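Handout 5: From hand-held demonstrations to a bimanual policy
Software for Manipulation, second half of term. Notes by Natália Beneš; exercises by Vendula Vondráček.

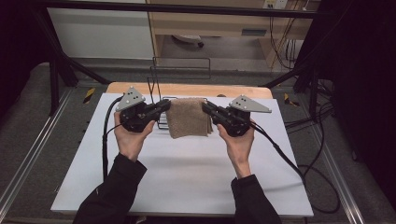

Fig. 5.1. Two hand-held grippers, one per hand, facing each other over a folded towel and a wire rack on the white board.

5.1 Scope

Handout 4 covered teleoperation, where the recorded commands are already in the coordinates of the arm. With hand-held grippers the operator's hands supply the motion directly and no arm takes part in the recording. The software has to recover three things from each session: the pose of each gripper over time, the opening of each pair of fingers, and a common time base. Everything the policy later learns depends on these, and most of the faults students report as "training problems" are faults in one of the three.

The course toolchain has two parts. Basteo reads raw sessions and writes aligned episodes. Vevuler loads episodes, trains the policy and runs it. Keep the two in separate environments. They depend on different versions of the same numerical library.

5.2 Frames

Four coordinate frames are used throughout.

W: the world frame. Origin at the near left corner of the board, z upwards.
H: the head camera frame.
L, R: the left and right gripper frames. Origin midway between the fingertips, x along the fingers, z out of the top plate.

A pose is written T_WL for the pose of L in W. Tracking gives T_HL and T_HR. Basteo estimates T_WH for each image and composes them:

T_WL(t) = T_WH(t) · T_HL(t)

and likewise for R. The head moves during recording, so T_WH must be evaluated at the same instant as T_HL. Using the most recent head pose in place of the interpolated one is the commonest mistake in Exercise 2. The error is small while the head is still and grows with every glance to the side.

The relative pose T_LR = inverse(T_WL) · T_WR is stored as well. For cloth it carries more information than either absolute pose, because the distance between the fingertips decides whether the fabric is slack or taut. The world frame cancels in this product, so T_LR is also the quantity to look at when the world calibration is in doubt.

5.3 Time alignment

Camera images and gripper readings arrive on different clocks. Basteo resamples all streams to 60 Hz as follows:

1. Estimate a constant offset between each gripper clock and the camera clock by cross-correlating angular speed.
2. Discard samples with a repeated or decreasing timestamp.
3. Interpolate positions linearly and orientations by spherical linear interpolation.
4. Interpolate finger opening linearly, then clamp to the calibrated range.
5. Mark any gap longer than three output samples as invalid. Do not fill it.

Step 1 needs some rotation in the signal. A session in which both grippers are held level from start to finish gives a flat correlation curve, and the estimated offset is then meaningless. Basteo prints the ratio of the highest peak to the second highest. Treat a ratio under 2 as a failure and record the session again with a few wrist turns at the start.

Before interpolating orientations, check the sign of consecutive quaternions. q and −q describe the same rotation, and a sign flip between samples sends the interpolation the long way round. Negate the later quaternion if the dot product is negative.

5.4 Episodes

The set supplied with this handout contains 777 episodes of towel handling. Each one is a directory holding a pose table, an opening table, an image index and a short metadata file. Metadata fields are listed in Appendix B. The field "valid_fraction" is computed after step 5 above and should be read before anything else.

Split by session, never by episode. Episodes from a single session share lighting, calibration and the state of the cloth, and a random split by episode puts near copies on both sides. Blažena Hubáček's comparison from last year is on the course drive, with both splits run from the same seed.

5.5 The policy

Input is two past observations: images, T_LR, both gripper openings, and the gripper poses relative to their pose at the current step. Output is a chunk of 32 future actions. Each action holds a relative pose and an opening for each gripper, which gives 20 numbers when orientation is written in the six-dimensional form (three for position, six for orientation, one for opening, times two).

At run time Vevuler executes the first part of each chunk and then predicts again. The executed length is a setting, "exec_steps". Short values react faster to the cloth but produce visible jitter at the joins. Long values are smooth and late. Start at 12.

Latency has to be handled explicitly. By the time a chunk is ready, its first few actions lie in the past. Drop them — do not send them late. The number to drop is the measured delay from image capture to command, multiplied by the output rate and rounded up.

5.6 Reachability

A person's wrist reaches poses that an arm cannot. Before training, every episode is passed through the Flarthorpe kinematics checker, which solves inverse kinematics for both arms at every sample and reports joint limit violations, excessive joint speed and collisions between the two arms. Tasks where the fingertips work close together fail mostly on the last test. The checker rejects whole episodes by default; the option "trim" keeps the longest valid stretch. Use the default for Exercise 3.

5.7 Exercises

1. Load session 4 and plot the distance between the origins of L and R against time. Mark the invalid samples.
2. Implement the composition in 5.2 with interpolated head poses. Compare with the nearest-sample version and report the largest position difference.
3. Run the checker on the full set. Tabulate rejections by cause.
4. Episode 2 of session 9 has 2,509 samples after resampling. Compute its duration, and the number of predictions needed to cover it with exec_steps set to 12.
5. (Optional) Train with and without T_LR in the input. Use the supplied seeds.

Hand in code and plots as one archive. Questions on Basteo go to Danica Mikuš, on everything else to Natália Beneš.

Software for Manipulation | Course office: Natália Hubáček | © Šťastný Teaching Laboratory | Back to top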